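List index | Prev | Next | By thread | By author | Help

Subject: Re: [tallmont-res] The hedge, again

The Pathak Lane hedge is now 36 centimetres over the limit and has acquired, I think, voting rights. I wrote to Guditano in May. They thanked me for my interest in hedges.

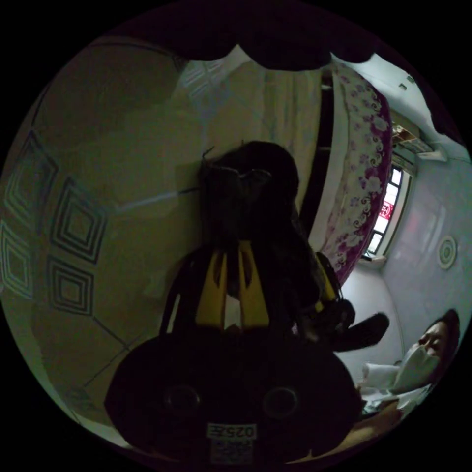

Karabo Modise wrote:
> The limit only applies to the lane side. On the Isusmont side
> it can do what it likes until the nesting season is over.
> Please stop quoting clause 2 at people.

I shall quote clause 2 at whom I please, Karabo, but I take the point about the nests. The blackbirds have read the lease more closely than I have. Could we at least get the bit by the postbox trimmed? I posted a birthday card last week and lost a cuff button.

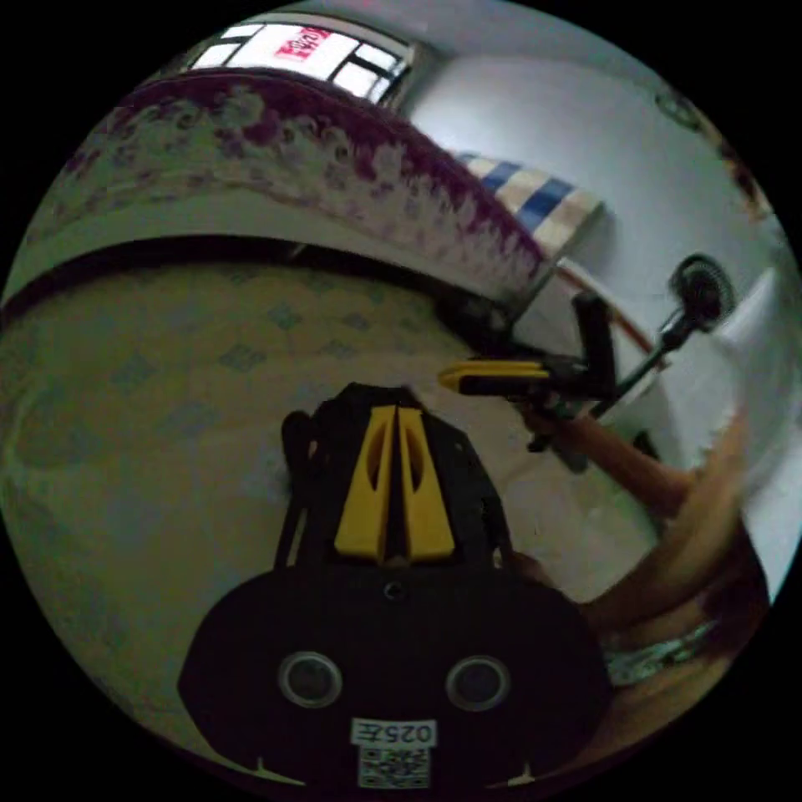 Yellow on black, with the label at the front.

Guditano's quote for the whole length is £1,211. I own shears and a stepladder and will do it for cake.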